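Learning by Feel: How the Podlow Group Taught a Robot to Find the Hole

Research
2019-09-17

Putting a peg into a hole is among the oldest problems in robotics. It has been studied in laboratories since at least 1970, and in factories it is usually solved with money: parts are held in costly fixtures, every position is measured beforehand, and the robot repeats one movement all day. Move the fixture by a few millimetres and the line stops.

The manipulation group at the Podlow Institute has spent the past two years on a different approach. Its method, named Javex, allows a robot arm to place a part when the position of the opening is known only poorly. The group's report was released in April, and the work has since drawn interest from makers of small electrical goods, where product runs are short and fixtures are seldom worth their price.

The principle is easily stated. A small camera at the wrist gives the arm a first estimate of where the opening lies. The arm brings the part down close to the surface and then stops relying on sight alone. It lets the part touch, slides it a short distance, and reads the forces that come back through the wrist. A corner that drops slightly into a recess produces a different pattern from one that rests on flat material. Javex compares these patterns with those it has met before and chooses the next small movement.

"People do this with a door key in the dark," said Ximena Figueroa, who leads the group. "They do not see the lock. They have a fair idea of where it is, and their fingers do the rest. We wanted to know how little practice a machine would need before it could do the same." 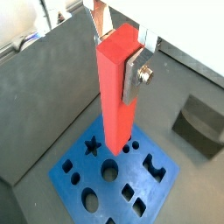 Much of the practice is carried out with children's shape-sorting toys. They are cheap, they offer many different outlines within a small area, and their openings are cut with enough play that a near miss does no damage. They also present a difficulty that single test pieces do not. When several openings lie close together, the edge of the wrong one can feel very much like the edge of the right one, and a method that depends on touch alone is easily misled. Holding the part at its upper end, well away from the point of contact, makes matters harder again, for a long part may tilt in the grip when it is pushed from the side.

The group's answer was to train on failure as well as success. In the first stage an operator guided the arm by hand through 40 insertions. In the second, the arm worked alone and was given starting positions that were wrong on purpose. Each failed attempt was stored together with the correction that would have been needed. In the final test of 100 attempts, with the board turned to a new angle each time, the arm failed on 7.

Mitali Talukder, who designed the test procedure, is careful about what the figure means. The seven failures were not spread evenly. Most occurred when the part had turned in the grip before contact, so that the forces felt at the wrist no longer matched the true position of its lower end. The present version has no means of noticing this. A second camera would help, she noted, but would add cost and would be blocked by the arm in many of the positions that matter most.

Speed is the other limitation. A fixed industrial cell completes an insertion in a fraction of the time, and the group makes no claim to compete with it where volumes are high. Prundament, a maker of switches and wall fittings, has agreed to try the method on a bench where the product changes several times a day and the work is at present done by hand.

The next stage, supported by a grant from the Cisneros Foundation, will deal with parts that bend, such as rubber seals and short lengths of cable. Recording of the first guided movements has begun, and the group intends to publish the full set of force readings with its next report.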